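Home | Notebook | Recipes in progress | Bench log | Contact

January 10, 2022

Back at the white table after the break, and still on the play-food set for the Kultora kitchen corner. I went through the storage tub first thing and pulled anything with a split seam or a chewed edge (the poor banana!). Then I got out the two black-rimmed plates, the red and the dark green, because I want to settle which colours go together before we order any more.

My feeling is that pale food belongs on the green. The pear looks great there, and the orange carrot piece isn't bad either. The eggplant I'm less sure of, it's long and glossy and I keep wanting to give it a platter of its own.

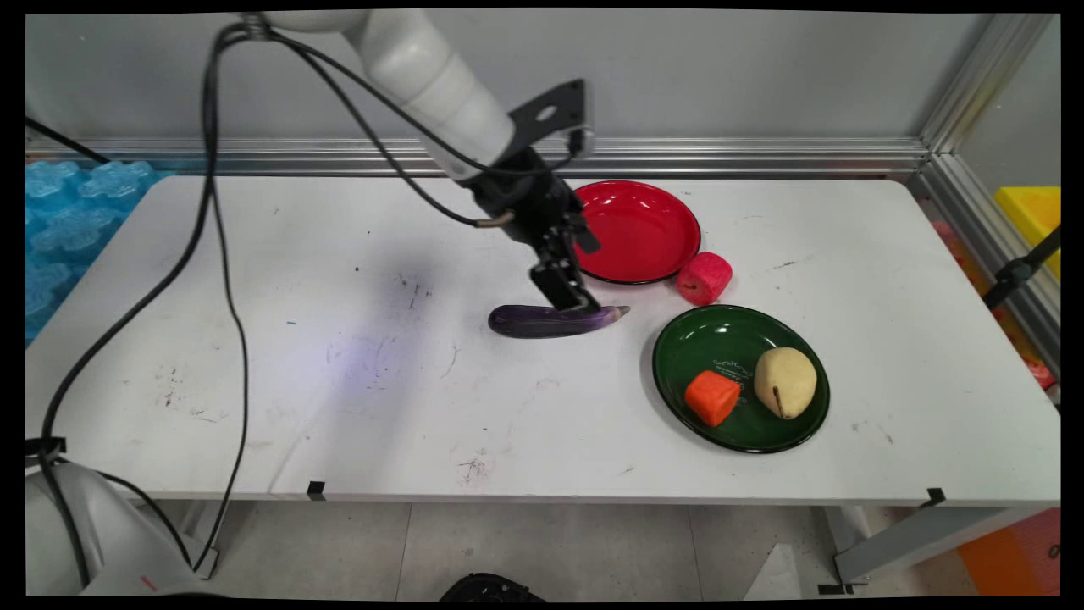
Siu-fong Yip reckons the eggplant should stay off the plates altogether and go in the pretend market crate, where its colour would get noticed, and she'd sooner see the red plate kept for bread and cheese. Fair enough. I'd still like to try it with the lighter end pointing at the kids' side, so that's on my list.

Other bits: the tabletop needs a proper scrub, the bluish-purple smear especially. Try the Droma paste, small patch first. Belkadi quoted 11 days on replacement plates, minimum order of 4. Oluwatosin Tamuno wants the final food list by February, so I'll write up the pear and carrot tonight and leave the eggplant blank.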